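3.2 Folding and stacking paper napkins

The second task set looks at thin paper. Cloth napkins, covered in Section 3.1, hold a crease poorly but lie flat under their own weight. Paper does the opposite. Once it has been folded it keeps the line, and a sheet that has been opened and handled stays wrinkled. 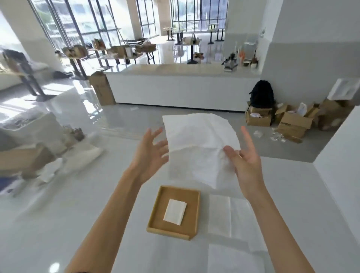

We used plain white napkins from Clanier in all sessions and bought them in one lot to avoid changes in thickness. The full set has 245 folding episodes. Participants were told to finish with a folded stack in the tray and were given no fold pattern to follow. Shu-fen Yau and Chin-lung Fu labeled the episodes separately and then settled the cases where they disagreed, most of which concerned the moment a fold begins. We count a fold as started when one edge is brought toward another, and as finished when both hands leave the crease.

Stacking was labeled as its own step. A new napkin seldom lands square on the ones below it, and most participants went back to the pile with both hands before reaching for the next sheet. In the Geddes scheme this correction is part of placing. We kept it separate, as its length varied far more than that of the placing itself.

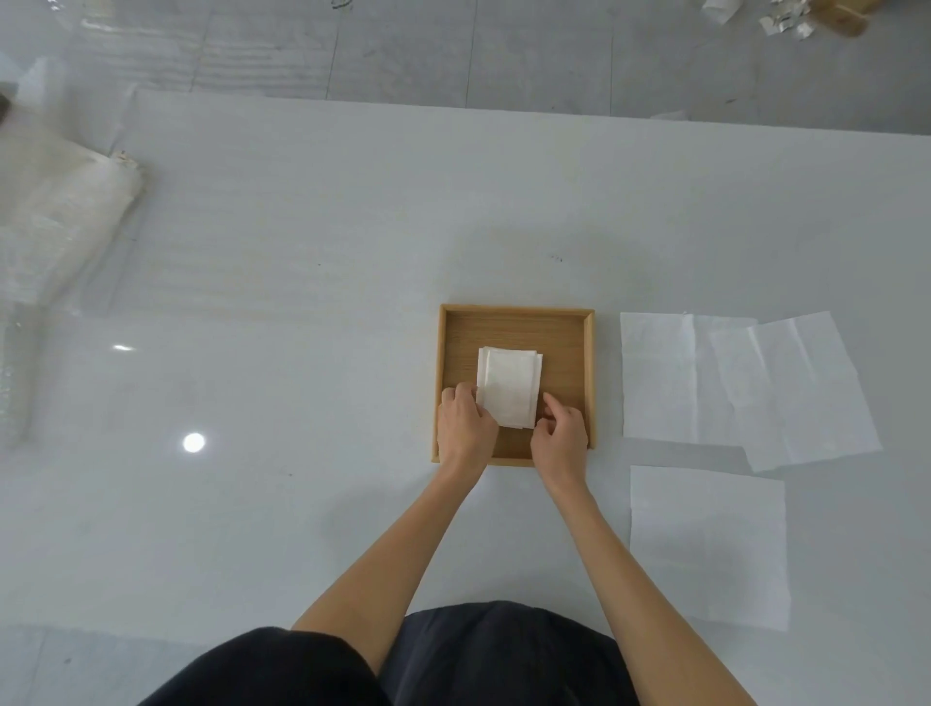 Figure 3. Both hands on the folded stack in the tray, with loose sheets to the right.

Opening a napkin fully before refolding it was the step that differed most between people. Some smoothed the sheet on the table and worked from there. Others lifted it first, as in the session where the napkin is held up by its two upper corners over the tray, its old fold creases still faintly visible and its lower edge uneven. An uneven edge leaves no straight line to match, so our labelers judged alignment from the creases in such cases. Episodes in which a sheet tore during handling were marked and left out of the timing results; there were 8 of these. 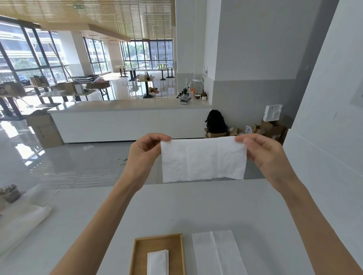 Timing was measured from first contact with a napkin to its release on the stack. Pauses longer than 3 seconds were removed. For comparison with the Batine set, we also report times with those pauses kept. The order of sheets on the table was not controlled. In some sessions the unused napkins lay flat in a pile to the right of the tray, within easy reach of the right hand, and we record the side of the supply for each episode so that reaching distance can be taken into account.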